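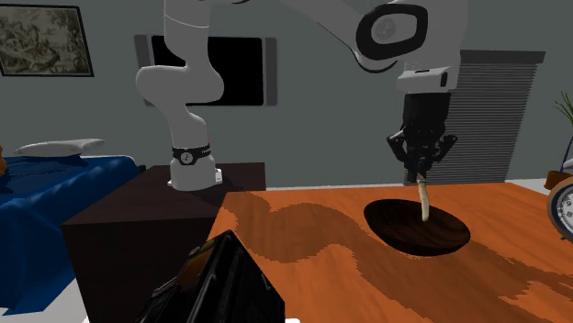 A rendered view from the Puma trials: the two-finger gripper holding a slender pale object over a bowl. Credit: Grarndale

Grarndale opens its household gripper trials to everyone, with results from the first full comparison

Umbridge, 22/11/2023

Grarndale, the Umbridge workshop that builds and tests small robot hands for use in the home, is very pleased to share the results of Puma, its first full comparison of grippers in simulated rooms. The results, the rooms and the settings used in every run are being released together, free of charge, so that schools, colleges, small firms and interested people at home can look through them, repeat them and (we rather hope) tell us where we have gone wrong.

Puma began as a modest side job. We had three grippers on the bench that we liked for different reasons, and we kept having the same friendly argument over which of them should go on the arm. One had two straight fingers that close towards each other. One had three curved fingers that wrap round whatever they meet. The third was a small suction cup, which half the workshop loved and the other half thought was cheating. Each had its champions, and each champion had a favourite object that happened to show their gripper at its best. It seemed only fair to settle on one set of objects and one set of rooms, and to put all three grippers through the same work.

The comparison took in 71 everyday shapes, from cups and spoons to balls, boxes and awkward thin things that bend in the middle. These were set out in some 20 rooms, all of them made on the computer and furnished the way real homes are, with beds and televisions and plants and clocks getting on with their own lives in the background. The arm picked up an object, carried it to a bowl, tray or shelf, and put it down again. Across the whole comparison we logged 623 runs, of which 153 ended in a drop or a missed grasp. We are publishing those runs with just as much care as the good ones, and we would gently suggest that visitors start there.

What we found

The two-finger gripper did better than many of us expected. It was the steadiest of the three on long, narrow objects, the sort you might pick up near one end and let hang, and it was particularly good at lowering them into a container without knocking the side. Its narrow fingers leave plenty of space around the object, and the arm can come straight down from above without much fuss. Where it struggled was with round, smooth shapes, which liked to squirt out sideways as the fingers closed. Anyone who has tried to pick up a wet grape with a pair of tongs will know the feeling.

The three-finger gripper was kinder to balls, fruit and mugs, and it forgave us a good deal when the arm arrived slightly off centre. It needed more elbow room, though, and in crowded corners it would often nudge a neighbouring object before it reached the one it wanted. In shallow bowls it had a habit of touching the rim on the way down. We have put in a fair amount of work on the approach path since September and the habit is smaller than it was, but it has not gone away.

The suction cup was quick and tidy on anything flat. Boxes, books and lids gave it no trouble at all. It was of little use on thin or knobbly shapes, and its supporters have taken this news with good grace.

"I had fully expected to come out of this with a winner, and I think most of us had privately decided which one it would be," said the head of testing at Grarndale. "What we have is a much better idea of which hand to reach for and when. I have changed my own mind about the two-finger one. I used to think of it as the plain choice, the one you fit while you wait for something cleverer, and I watched it put a crooked little twig of a thing into a bowl and thought, well, that was very nicely done."

Why the rooms look lived in

Visitors to our open afternoons often ask why we go to the trouble of furnishing the rooms when a bare table would do. We did use a bare table to begin with, and the runs went beautifully. Then we tried the same settings in a room with patterned surfaces, window blinds and strong shadows, and the part of the controller that finds the object began to make mistakes it had never made before. A streak in the wood grain can look very much like a stick. A shadow beside a bowl can look like part of the bowl.

So the rooms in Puma are deliberately full of things that have nothing to do with the task. Wall colours change, tabletops change, and the light comes from different sides. The arm itself stays the same throughout, as does the controller, and only the gripper is swapped. We kept the speed the same for all three as well, after a long and good-tempered discussion about whether the suction cup ought to be allowed to go faster. (It was not.)

A word of caution about simulated trials

We are fond of our rooms, but we do want to be plain about what they can and cannot tell you. A simulated object does not dent, crumble or go sticky in warm weather. Friction on the computer is a number we choose, and although we chose it carefully, a real wooden spoon that has been through years of washing-up may have other ideas. The rankings we are releasing are rankings of these grippers, on these shapes, with this controller. We would not want anyone to buy a gripper on the strength of them alone, and that includes ours.

The next stage is to take a smaller group of the shapes to the bench and try them with real grippers on a real arm. That work will be done with our neighbours at the Nirnumbridge teaching workshop, who have kindly offered us bench space and, more valuable still, their students' patience. We will be looking most closely at the cases where the two-finger and three-finger grippers came out level, and at the thin objects, where a small change in where the fingers close made a large difference to how the object swung on its way across.

"Our students are going to enjoy this enormously," said the course leader at Nirnumbridge. "They have all seen videos of robots doing marvellous things, and they learn a great deal more from a run where the spoon ends up on the floor. Having the drops laid out beside the successes, with all the settings there to fiddle with, is just what we have wanted for years. We already have a small group planning a set of softer fingertips, and another that is quite sure the approach angle is wrong and would like to prove it."

What is in the release

The Puma release contains the furnished rooms, the object shapes, the three gripper models and the settings for every run. Each run comes with a short replay and a plain note of how it ended. There is a beginner's guide, written in everyday English and tried out on several of our own families, which takes a newcomer from opening a room to changing the gripper and running a first pick. There is also a longer guide for those who would like to add a gripper of their own design.

We would be delighted to receive new grippers. Anything that can be fitted to the wrist of the arm is welcome, however odd, and we will run it through the same rooms and the same shapes and add the results to the table under the maker's chosen name. New objects are welcome too, especially the small, bent, bothersome kind that live at the bottom of kitchen drawers.

Notes for editors

Grarndale designs and tests robot grippers for household tasks. The workshop is based in Umbridge and holds open afternoons for schools and local groups throughout the year.

Puma is the name of the gripper comparison and of the set of rooms used in it. All runs in the first comparison were simulated. Bench trials with Nirnumbridge will be reported separately.

Replays of the runs, including drops and missed grasps, may be used free of charge with a credit to Grarndale. Larger versions of the stills can be had from the press desk on request, and we are happy to arrange visits to the workshop or a guided look round the rooms over a video call.

Press enquiries: the press desk, Grarndale, Umbridge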